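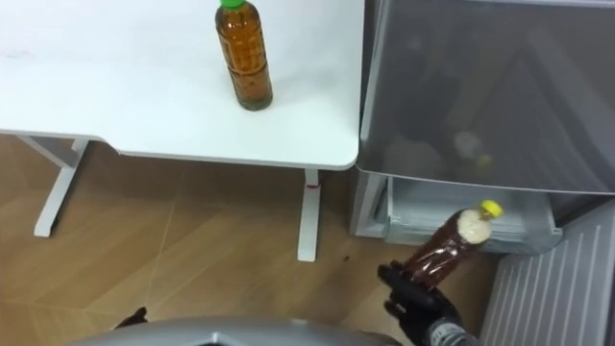 Misten is a dataset of bottle-handling episodes recorded on a two-handed humanoid upper body built in a shared workshop in Hotovcombe. Each episode covers one transfer between the white desk and the gray refrigerator beside it. The bottles hold an amber-brown liquid and differ in cap color, green or yellow, and the cap color is what the target field refers to. In the fridge_drawer task the yellow-capped bottle is gripped low on its ridged section and tilted so the cap leads toward the open drawer, with the green-capped one standing on the desk as a distractor. Foam near the neck is common in tilted frames and is not labeled.

Contents

1480 episodes, head camera only
2319 annotated grasp events
7 task labels, listed in tasks.csv
Joint states for both arms and both hands, logged at 40 Hz

Hardware

The arms are driven by the Zulico controller board, revision 2 – revision 1 logs used a different joint order and are not included. Finger pads were replaced in August after the thumb pads started to split. Episodes recorded with the new pads have pads=b in the metadata. Torque values should not be compared across the two sets.

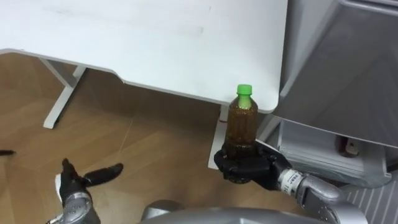
Green-cap target held upright in the right hand, left hand open. Label: hold_right.

Known issues

Head camera exposure was left on auto. The desk top clips in some morning episodes.
The left hand is logged even when it holds nothing. Filter on left_contact before computing grasp statistics.
Transparent drawer parts confuse the depth estimate. Depth is supplied as recorded, with no hole filling.
Timestamps come from the Bowen logger and drift against the controller clock. Run align.py first.

Maintainers

Mererid Owen (arms, firmware) and Meirion Bevan (annotation, scripts). Send label corrections as a patch against tasks.csv – please keep the episode IDs unchanged.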